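3.2 Open hanging furniture and garment spacing

The second group of furniture in the survey consists of open hanging pieces, by which we mean any freestanding rack or stand that holds garments on hangers without doors, side panels or a back. Of the 400 households that returned a complete inventory, those in the Treton district relied on such pieces most heavily, chiefly in older buildings where bedrooms have no built-in closet. Households in Wilevico more often used a rack as overflow for a wardrobe in another room. The two uses are kept apart in the analysis, as they produce different loads and different patterns of handling.

Three properties of each rack were recorded: the clear length of the rail, the height of the rail above the floor, and the form of the base. The form of the base matters because long garments compete with it for the same space. On a rack with a closed lower shelf, a full-length coat either rests on the shelf or is pushed to the end of the rail and turned. On a rack with an open base of crossbars, the hem can drop between the bars, at the cost of some contact with the wood. Contact with the base was coded as present or absent and was not graded further.

Garments were coded by length class (short, mid or long) and by order along the rail. Order was included following Nazari, whose storage typology treats the position of the longest item as the main predictor of how evenly the remaining items hang. In our material the relation holds for racks but is weak for wardrobes, where the side panels limit how far a garment can swing outward. Figure 2 gives an instance of the mixed-length arrangement on a rack with two posts and a single rail.

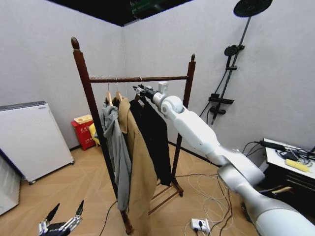 Figure 2. Wooden garment rack with a round rail, holding a light gray garment, a long tan coat and a black garment on hangers. The gray garment is partly tucked behind the left post.

Two features of mixed-length arrangements recur across the sample. The first is displacement at the posts. A soft garment hung next to an upright tends to pass behind or around it, and its folds then lie against the wood when the neighboring item is moved. We call this post overlap. It was more frequent with knitted and fleece items than with tailored ones, which keep their shape on a curved hanger. The second is facing. Coats were commonly hung with the front edge turned toward the room, which eases recognition but increases the depth the rack occupies.

Hanger type was recorded but is not used as a variable here. Most racks carried more than one type, and respondents seldom distinguished between them when completing the inventory form. A separate set of 1,000 hanger records, collected under the Bromis project, is better suited to that question.

Room conditions were noted only where they restricted access to the rail. In 20 households the rack stood close enough to a wall that garments could be removed from one side only. These cases are retained in the counts of length class and order but excluded from the analysis of facing in Section 3.3.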